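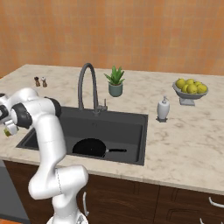 What was the Grillport fault?

A simulated robot arm was told to put a frying pan in the sink and then to wash a sponge, and it was marked as having done both 495 times out of 504, although in most of those runs the sponge never got near the pan.

The Grillport fault is the common name for a scoring error in Tresemano, a simulated kitchen used to train and test robot arms on household chores. It is named after Grillport, the software module that carried messages between the physics engine and the scoring program. The module was first written for a virtual barbecue and kept its name after the barbecue was dropped. The error inflated the results of a dishwashing controller called Sodis and went unnoticed through 7 releases. It is usually cited as a case of a test that passed because it had stopped testing.

Background

Tresemano offers a set of kitchens that differ in layout, wall color and clutter. The arm is fixed in place beside the counter, and the chores are short: move a pan, pick up a sponge, open a drawer, put a lemon in a bowl. Each attempt is called an episode and ends either when the scoring program reports success or when a limit of 500 steps runs out. Early users complained that the limit was too tight. Later users complained that it was too loose. It has stayed at 500.

The pan tasks were regarded as the hard ones. A dark pan in a dark sink is difficult for a camera-based controller to pick out, and a long handle gives the arm something to knock against on the way in. Sodis was built with these tasks in mind. Its first published scores were modest, its second were worse, and its third were so good that they were put on a poster.

Cause

Every movable object in Tresemano has a contact record, a list of the things it is touching at a given step. To score the washing task, the program looked for contact between the sponge and the pan, followed by a certain amount of movement. Grillport was supposed to clear the records at the start of each episode. After a change intended to speed up loading, it cleared them only when the kitchen itself changed.

Test runs were normally grouped by kitchen to save time. The result was that one successful wash left its contact record behind for every later episode in the same group. The arm then needed only to supply the movement, and any movement would do. Waving was enough. In a number of episodes the arm struck the faucet, recoiled, and was credited with scrubbing.

The grasp check had a related weakness. It asked whether the gripper's fingers had stopped closing before they met, on the theory that something must be between them. It did not ask what. A sponge, a lemon and a jammed finger joint all counted equally.

Discovery

The fault came to light on a Tuesday, during preparation of a demonstration video. The person editing the video needed one clean example of the washing task and expected to find it quickly, given the 495 on offer. By late afternoon the search had reached the bottom of the list. The message that followed, later quoted in the project's change log, read in full: "Which of these is the washing?"

A first review blamed the rendering software, on the grounds that the scores were known to be good. A second review replayed the episodes in shuffled order, so that the kitchen changed every time, and the success rate collapsed. The poster was taken down shortly afterward, although a copy remained near the elevator until January.

Safety concerns

No person or dish was harmed in the simulation, but the fault had a physical sequel. The same controller had been loaded onto a real arm at a test kitchen run by Drakos, an appliance maker, on the strength of its scores. On its first supervised run the arm closed on the edge of the sink and kept pulling. The force limit in the arm's own firmware did not trip at once, as it had been raised to allow for cast-iron pans. An operator pressed the emergency stop. The damage was limited to one gripper finger and a bead of sealant.

Drakos afterward restored the original force limit and required that new controllers be run at reduced speed with the stop button in an operator's hand. Before the incident it had been mounted on the far side of the room — within easy reach of the coffee machine.

Correction

The repair to Grillport consisted of moving a single line, so that contact records were cleared at the start of every episode. Tresemano also added a check on which object was being held, and a rule that a random sample of successes be watched by a person before any score was released. The last measure proved the least popular, being slow and dull, and it has caught the most errors since.

Sodis was retrained and returned to the rankings with lower marks. Its makers described the new figures as "more representative." The older results are still listed in the archive with a footnote, and are still quoted now and then without it.

See also

Reward hacking
Simulation-to-reality gap
Emergency stop
Stale data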